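Burkside Knit Words

A small data set of knitting and sewing words as people really say them
README, last changed 14th December

What you get

Burkside Knit Words is a word list with example sentences, put together from talks with knitters, menders and dressmakers in Burkside and Clulton. It holds 1,000 entries. Each one has the word or phrase, a plain meaning, one sentence in the speaker's own words and a note on where we heard it. We love this stuff! Ask two people from the same street what they call the stretchy band at the end of a sleeve and you may well get three answers (cuff, welt, and one lady who only ever said "the grip").

Files

words.csv has the main list, one entry per row
speakers.csv has age band, town and main craft for each speaker, no names
sounds.csv has rough spellings of how a word was said, where it differs a lot from the usual
CHANGES.txt has the history, such as it is

Columns in words.csv

entry: the word or phrase, lower case unless it's a name
meaning: written by us and checked with the speaker when we could
sentence: what was said, with ums taken out
craft: knit, crochet, sew, mend or other
speaker: a code that matches speakers.csv
sure: yes, no or partly

Please do look at the "sure" column before you build anything on top of the list. A "no" means the speaker wasn't certain of the meaning, or we weren't certain we heard it right. There are some wonderful words in that group, so we kept them in.

How we collected it

We sat down with 34 speakers, mostly at kitchen tables, and asked them to bring something they had made or fixed. That worked so much better than a list of questions! Someone turns a sweater inside out to show you a seam and out come all the words at once. Iara Saavedra did most of the talking and note taking, and Yamila Espinoza typed everything up and sorted the doubles. The last talks were in October.

Spelling was the hard part. Where a word had no spelling we could find, we wrote down two or three and let the speaker pick. 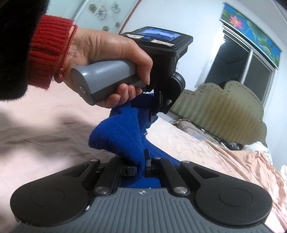 Textile Words Group, Skostden Community College

Known gaps

Crochet is thin, with only 8 speakers who do it as their main craft. Weaving is hardly there at all. Young speakers often gave us words from online patterns, and we marked those "web" in the notes, but we surely missed a few. If the same word has two meanings it gets two rows, so don't drop repeats without reading them first (yes, we did this once, and it took an evening to put right).

Using it

Free for teaching, study, games, pattern writing, anything you like. Please name the group and keep the speaker codes as they are. Don't try to work out who a speaker is.

Coming next

Yamila has a further 400 slips from Tapia still to type, most of them about darning and patching. There are four different words for a badly done sock heel in the first handful, and we can't wait to add them. Corrections and new words are very welcome at the group's desk in the college library.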